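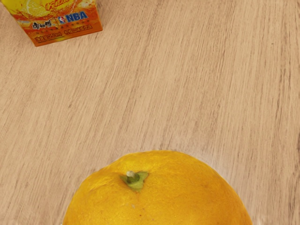
ABOUT US

Who we are

Ternum is a residence and leadership programme for young women who study at university far from their home villages. We give a room, meals and evening classes to 34 students each year, and we stay in contact with them after they finish their degree. The residence is in the Nogueira district, two streets from the bus station, so most students can reach their faculty without changing bus.

How it started

The first house was rented, with nine beds and one shared desk. At that time many families in the Skundura valley wished to send their daughters to university, but the price of a safe room in the city was higher than the tuition. Some girls with very good marks stayed at home for this reason. The founders were teachers from the valley who knew these families personally, and they began with former pupils of their own schools.

After the third year we moved to the present building. It has 2 floors, a library, a kitchen and a study hall which is open until 11 in the evening (later during the exams, if the residents agree on it between themselves).

What we offer

Every resident receives her place for the full length of her studies. In return she takes part in our evening programme, which covers English, public speaking, debate, basic law and the reading of news. The classes are obligatory. Students of medicine and nursing may exchange some of the hours when they have night practice at the hospital.

In the second year each student prepares a small project for her own village or school. In past years there were a reading room, a course on filling in official forms, and a campaign for lights on the road to the health post. Not all of the projects continue, and we ask the students to write openly about this in their report.

Graduates

Our graduates work as lawyers, engineers, midwives, accountants and teachers. Several have been elected to local councils. They are connected through Hiteria, our mentoring network, where a graduate accompanies one resident during her last year and helps her with applications and first interviews. Hiteria is managed by the graduates themselves – the office only lends the room and pays the tea.

How to apply

Applications open in December. We ask for school marks, a letter in the candidate's own words and a conversation with the family, for which we travel to the valley. There is a registration fee of 30, returned to every candidate who comes to the interview. Knowledge of English is not necessary.

Visitors are welcome after 4 in the afternoon. Please write to the office before you come.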